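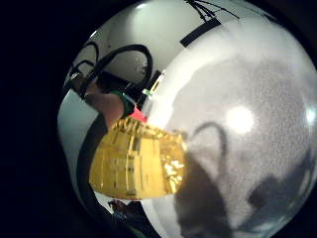 Speaker notes: gripping soft and shiny objects with a hand-held gripper
Student project talk, Ilville robotics club, September

Opening (keep short)

Good afternoon. I am Soledad Alcaraz, and I look after the gripper work in the club. The talk covers the Lennox project: what we set out to do, how we record, what went wrong with reflections, and what is left. Questions at the end, except on the slide with the force table, where it is easier to stop and take them.

Slide 2. The task

Pick up a light object, move it, set it down without marking it. The rules for the Zondville round allow any object up to 800 grams. Most teams train on blocks and cups. We wanted foil and glossy plastic in the set, as both turn up on the judges' table and both are hard for the vision side.
Say clearly: the arm is supplied by the organisers. We bring the fingers, the camera mount and the software.

Slide 3. Recording

A student holds the gripper and does the task by hand. The camera sits on the tool, so the view moves with the work. The lens is wide, and the usable picture is a circle with black around it. We mask the black part before training. First-year students forget the mask, so show the line in the settings file.
Two people per session, one on the gripper and one on the log. Swap at the break.

Slide 4. Reflections

Refer back to the opening picture. The large white dome takes up most of the right side, and there is a glare spot just right of its middle. Point out the dark shadows on the same surface. To a simple edge finder, a hard shadow on a glossy curve is as good an edge as the real one. The gold foil at the left edge of the dome is worse: the creases give many small glints, and these change with every small turn of the wrist.
Do not spend time on the cables. If asked, say that cable masking is a separate job and belongs to the second-year group.

Slide 5. What we tried

First, lower exposure. The glare spot shrinks but the dark parts of the view lose detail, and the black cables merge with their own shading. Partial gain only.
Second, a diffuser over the bench lamp. Softer shadows, and the best result for the effort. The clip is printed; the file is in the Selov folder.
Third, a polarising film on the lens. It cut the glare on plastic and did very little for the foil. Metal does not behave like plastic here. Expect a question from the physics staff.
Fourth, marking glare by hand in the training pictures. Slow. We stopped after one batch, and the labels did not agree between students.

Slide 6. Force table

Pause here. Read the column headings aloud, as the type is small. Foil wrappers crush well before the fingers slip, so the closing limit is set by damage. For smooth plastic it is the other way round. The current software keeps 2 closing limits and the operator picks one before the run. Choosing it from the camera is the next piece of work.

Slide 7. Open problems

Glare that moves with the tool.
Fingertips in view at the start of a recording. The object finder sometimes takes a fingertip as part of the object.
Pad wear. The silicone goes smooth and we have no good measure of when to change it.

Slide 8. Joining in

Sessions are in the lower workshop from 4 pm. No programming needed for the recording work. Sign the tool book first. Leave the address slide up during questions.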